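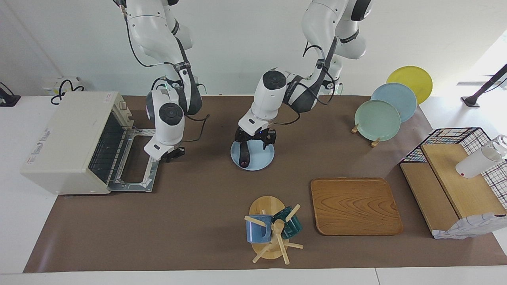
Toaster oven notes, moved over from the old Natance page before it disappears. Added to as I go. Last tidied 13/07/2020.

**Crumb tray first.** Every time. Slide it out, knock it over the trash, wipe, back in. If it's baked on — sprinkle baking soda, a little water, leave it while you eat. Scrape with an old gift card. No steel wool on a shiny tray, it scratches and then everything sticks worse.

**Unplug before cleaning.** Let it cool all the way. An hour is plenty. I've burned the same knuckle twice.

**The glass door.** Paste of baking soda and water, thick like frosting. Smear on, leave 20 minutes, wipe with a damp cloth, wipe again. White streaks left over? Bit of vinegar on a rag. Don't pour anything near the hinge. Brown stuff between two panes of glass is there for good, stop fighting it.

**Racks.** Soak in the sink, hot water and dish soap. Too long for the sink? Lay them on an old towel in the tub, soak the towel. Dry them properly or they rust at the welds. Smear of oil on the side rails with a paper towel and they slide again.

**Never spray inside.** Spray the cloth. Cleaner on the heating elements stinks for a week and gets in the toast.

**Smoke.** Nine times in ten it's cheese on the bottom element. Turn off, door SHUT, unplug, wait. If there's flame, same thing, door stays shut. Don't fling it open to look.

## Heat

The dial lies. Mine said 350 and sat way under. Get an oven thermometer, the cheap hanging kind, and write the real numbers on masking tape on the side. Mine is a Grasow, bought used, runs 42 degrees cold at the top end and nearly right at the bottom. Yours will be different.

Preheat even if the booklet says no need. 6 minutes does it for mine.

Small box, so the food is close to the heat. Tops brown before the middle is done. Tent with foil, but keep the foil well off the elements and don't line the bottom with it. Ever. Turn the pan around halfway, back corner is always hotter.

No parchment under the broiler. It curls up and catches.

## What it's good for

- Leftover pizza. Straight on the rack, 375, few minutes. Tray underneath if it's a greasy one.
- Stale rolls — run them under the tap for one second, yes really, then 300 till the crust goes crisp again.
- Nuts. Stay in the room. They go from pale to black while you look for a bowl.
- Keeping plates warm. 200, door open a crack, only plates that can take it.
- Soggy crackers and chips, low heat, let them cool before you judge them.
- Two potatoes. For eight potatoes use the big oven.

Not good for: anything with a thin batter, a whole chicken (spatter, see cleaning above, multiply), glass dishes unless the lable says oven safe. Even then not under the broiler.

## Where to put it

Gap on all sides, more above. Not shoved under a cabinet — the underside of mine went yellow and sticky. Nothing stored on top. Bread bag on top is how you get plastic welded to the lid. If that happens: let it go cold, ice cube in a bag on the plastic, then lift with a wooden spatula.

Straight in the wall, no power strip. Check the rating plate on the back before you share the outlet with a kettle. Stirkia kettle plus oven trips our breaker evry time.

## Odds and ends

Smell of fish: bowl of water with lemon peel, 250 for 15 minutes, door open after.

Squeaky hinge — clean it, don't oil it. Old toothbrush, soapy, dry it off.

Timer that sticks: turn it past ten, then back to what you want. Works on most of the windup ones.

Herrera mitts are still the only ones I'd buy again. The silicone kind are too fat to get in the door. Wash them inside out and hang from the loop.

Still to add: convection setting, and the thing with the bagels.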